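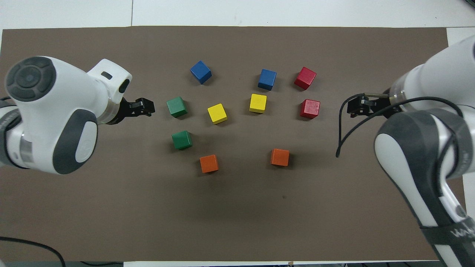

Call for participants: color block sorting and building, in Erkska

Ultow is looking for 41 adults to try our new set of tabletop tasks with small colored cubes. You sit at the table and follow a printed card: put the same colors together, make pairs, or build a low tower on the brown mat.
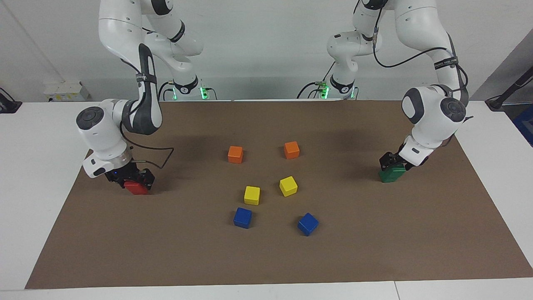 One visit has 6 short tasks, with a pause of 5 minutes in the middle. No experience is needed, but you should be able to tell red from orange and blue from green without difficulty. Sessions are in May, mornings only. Please write to the Ultow office with your age and the hours which suit you.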